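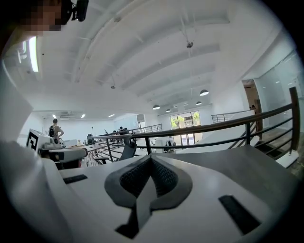
## Cleaning and re-oiling a wooden cutting board

A board that looks gray, feels fuzzy, or smells like last week's onions usually doesn't need replacing. It needs a scrub, a light sanding, and a few coats of oil. The work takes less than an hour, but the drying is slow, so start in the evening and plan to have the board out of use for two nights.

### What you need

- Coarse salt
- Half a lemon
- Dish soap and a stiff brush
- Sandpaper, 120 and 220 grit
- Food-grade mineral oil
- Two lint-free rags
- A wire rack

Don't use olive oil or sunflower oil. They go sticky, then rancid, and the only fix is to sand back to bare wood.

### 1. Scrub

Scatter a small handful of salt over the board and rub it in with the cut side of the lemon. Go with the grain. Leave it for 11 minutes or so while you do something else, then scrape off the gray paste and wash both faces with hot water and soap. Rinse quickly. Never leave the board sitting in the sink.

### 2. Dry it standing up

Wipe off the water and stand the board on its edge on the rack overnight. A board dried flat on the counter gets air on one side only and can cup. If yours is already slightly cupped, lay it hollow side down on a damp towel for a few hours and check it before you go on.

### 3. Sand

Start with 120 grit if you have knife marks you can catch a fingernail on. Otherwise go straight to 220. Keep the strokes long and do the edges too, especially the end grain.

Now wipe the board with a barely damp rag and let it dry for an hour. The grain will lift and feel rough again – this is normal. Sand once more with 220, lightly, and brush off the dust. Dennis Sang, who taught me to do this, skips the second sanding on boards he only uses for bread. I do it on all of them.

### 4. Oil

Stand the bottle in a bowl of warm water for a few minutes. Pour a puddle in the middle of the board and spread it with a rag, covering the faces, edges, and any handle or juice groove. The end grain will take far more than the rest. Keep feeding it until it stays shiny.

Leave the board on the rack for 6 hours, then wipe off what hasn't soaked in. Apply a second coat and leave it overnight. Very dry boards may want a third.

### 5. Wax (optional)

A board cream made from mineral oil and beeswax slows down water. Rub on a thin layer, wait 20 minutes, and buff until the surface no longer feels tacky.

### Upkeep

Oil once a month if you use the board daily. To check, flick a few drops of water on it. If they bead, wait. If they sink in and leave dark spots, it's time.

Cracks that go all the way through can't be fixed with oil. Small ones at the ends sometimes close up after a couple of coats.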